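FOR IMMEDIATE RELEASE

Kilness Shared Workshop Announces Robot Arm That Mostly Puts Gears Where They Go

Members of the Kilness shared workshop are pleased, and a little surprised, to announce that Turneo is up and running. Turneo is a bench-top robot arm built by the Wednesday night group over one long winter, and its job is to hand parts to people who are perfectly able to reach for them.

The project began when the workshop took on a batch of old gear trains for repair. Sorting them was dull. The group could have spent an evening being bored and been done with it, but chose to spend 60 evenings building a machine to be bored on its behalf. Total spending came to $1000, a figure that leaves out snacks and one table lamp that was standing too close during early testing.

Turneo picks up discs, plates and small gears from a gray mat and sets them down in a parts tray. The two-finger gripper went through 10 versions. The first could not hold a washer. The fourth held one so well that it had to be taken apart to get it back. The current fingers are hollowed out along their length to save weight, with speckled, coarse pads on the inside faces for grip. Members report that the pads also pick up lint with great skill.
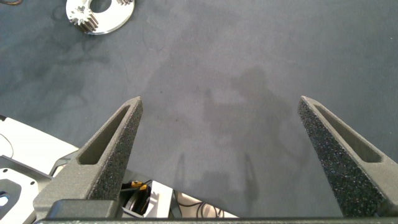

Turneo's gripper over the work mat, with a geared metal disc at upper left. View from the wrist.

The arm runs on Aniva, a control program written by members in their spare time and documented in the same spirit. Aniva lets a user show the arm a pickup point by hand, save it, and play it back. It also lets a user save over somebody else's pickup point, and a sign-up sheet has now been taped to the bench.

In the latest round of trials, Turneo made 70 pickups in one evening without dropping a part. The group would like it known that a person did the same job before the coffee was ready. The person, however, complained the whole time.

Work on the second build, called Siregar, starts in March. Plans call for a longer reach, tidier cables and a stop button that can be found without looking. Siregar will share Turneo's bench, and a line of tape will show which arm is allowed where.

Turneo will be shown at the next Wednesday open night at Kilness. Doors open at 7 p.m. and entry is free. Visitors may bring small metal parts for the arm to try, provided they are clean, flat and not needed again that evening. Please keep sleeves and drinks on the far side of the tape.

The finger drawings and a full parts list are in the binder by the front door. Copies may be made on the workshop printer when it is working. Members who want bench time on Siregar can add their names to the sheet at the back of the same binder.

###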